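Firnholm Learning Center
Home and Workshop Tips: September

Clearing a Table the Robot Way: Notes from the Dundwood Open Day

The September edition of this page is drawn from the open day held at the Dundwood workshop, which members of the Firnholm household skills program attended by invitation. The workshop studies how two-armed robots may be taught to handle everyday tableware and soft goods. The visit included a short talk, a period of supervised viewing at the worktable, and a discussion on what people who keep a home or a small shop might take from the work.

The talk was given by Tharushi Rathnayake, who leads demonstrations at Dundwood. Ms. Rathnayake noted that a machine has very little common sense to fall back on, and that any task it is given must first be broken into steps that a person would ordinarily perform without thinking. Several members remarked afterward that this was the most useful part of the morning. The advice below follows the order of her talk, with additions from our own instructors where a point applies to the home more than to the laboratory.

Before You Begin

Decide where each item is going before you pick it up. The Dundwood staff plan the end of a movement first and the start of it last. In a kitchen, this means opening the cabinet, clearing the shelf or setting out the drying rack before the first cup leaves the table. Carrying an item in one hand while making room for it with the other is a common cause of chips and spills.

Work with few items at a time. A crowded surface slows the hands and leads to knocked handles. Move whatever does not belong to the job to a side counter.

Choose a plain surface when handling small parts or mending. A pale, uncluttered tabletop makes a dropped bead or screw easy to find. If your bench is dark or heavily grained, a white tray or an old pillowcase will serve.

Check your lighting. A glossy table throws back the overhead lights, and bright spots can hide a small item as well as any shadow. Our instructors recommend moving the lamp to one side — a low stand at the end of the bench is usually sufficient — before beginning any close work.

At the Worktable

The viewing period took place at the white table used for handling practice. Members stood behind a line marked on the floor and were asked to hold their remarks until the arms had come to rest.

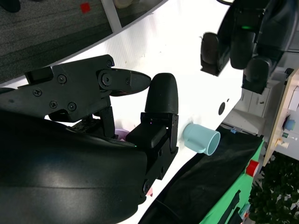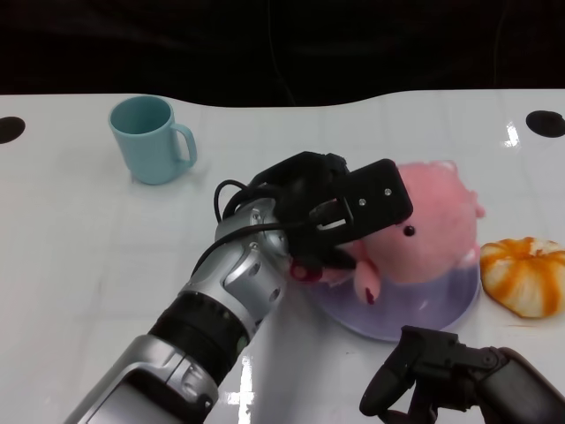
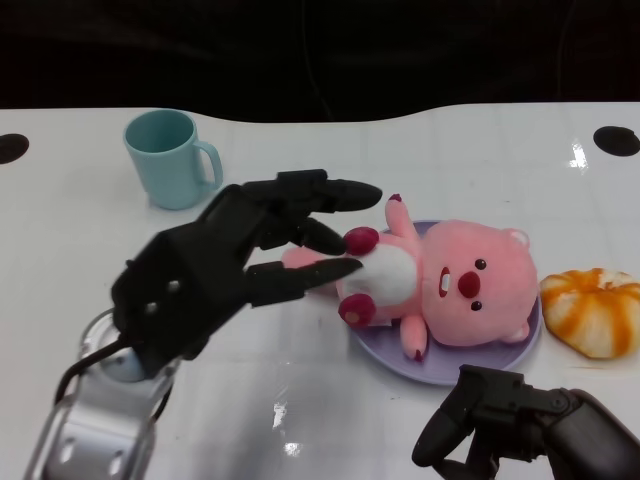 Picking Up Soft Things

Soft goods were the subject of most of the questions. A stuffed toy, a folded towel or a cushion changes shape as it is held, and a grip that looks secure may have hold of very little. Ms. Rathnayake offered the following guidance, which our sewing and laundry instructors have adopted.

Take hold of the body of the item, never an ear, limb, tag or trim. Seams at these points are the first to fail. When lifting a stuffed toy for cleaning or repair, place one hand beneath it and close the other gently over the top.

Press only until the item stops slipping. Filling that has been squeezed hard and often will form lumps, and these are difficult to work out without opening a seam.

Look at the face before washing. Bead eyes and stitched noses should be tested with a light tug. Anything loose should be resewn with strong thread or removed, and a toy with loose parts should be kept away from small children until it has been mended.

Spot-clean plush where possible. Use a damp cloth and a little mild soap, work in the direction of the pile, and allow the toy to dry fully in moving air. Brush the surface with a soft toothbrush once it is dry.

Handling Cups and Plates

A cup should be approached from the side with the handle in view. Members may find it helpful to turn all handles the same way when setting a table or loading a shelf. The habit costs nothing and makes each reach the same as the last.

Plastic cups are light and are easily tipped by a sleeve or a passing elbow. Set them toward the back of the work area. A cup found on its side should be stood upright before anything near it is moved.

Shallow plates and dishes make good holding trays. Place a repair in progress on a plate with a raised rim, and it can be moved in one piece if the table is needed for a meal. Do not slide a loaded plate across the table; lift it with both hands.

Using Both Hands

Ms. Rathnayake spoke at some length on the value of the second hand. In the Dundwood exercises, one arm may wait while the other works, and the waiting arm is given a definite position. People are seldom as careful. The idle hand drifts into the path of the working one, leans on the table or reaches for the next item too soon.

Members were encouraged to try a simple exercise at home. Clear a small table using one hand only, and keep the other resting near the edge. Repeat the task using both hands, one to steady and one to lift. Most will notice how often the resting hand wished to interfere.

Care of Tools and Grips

The closing discussion turned to maintenance. The workshop inspects its grippers for loose screws at the start of each session, and the same practice is advised for household reachers, tongs, clamps and pliers.

Wipe gripping surfaces after use. Grease or lint on a rubber pad will reduce its hold, and the user tends to make up for this by squeezing harder. For most pads a cloth with warm water and dish soap is suitable. Solvents should be avoided.

Tighten pivot screws a little at a time, opening and closing the tool between turns. A pivot that is too tight is as tiring to the hand as one that is too loose.

Keep cords clear of moving parts. At a sewing table or workbench, allow enough slack for the full reach of the tool and fasten the remainder out of the way.

Further Information

A printed handout prepared by Dundwood is available at the front desk of the Learning Center. It covers the sorting exercise in greater detail and includes a practice sheet for families. Members wishing to attend the next open day should leave their names at the desk. Places are limited to six per visit, and children must be accompanied by an adult.

Questions regarding the repair of plush toys may be left for the sewing instructors in the box beside the cutting table. Replies will appear in the next edition of this page, together with the postponed notes on sharpening kitchen scissors.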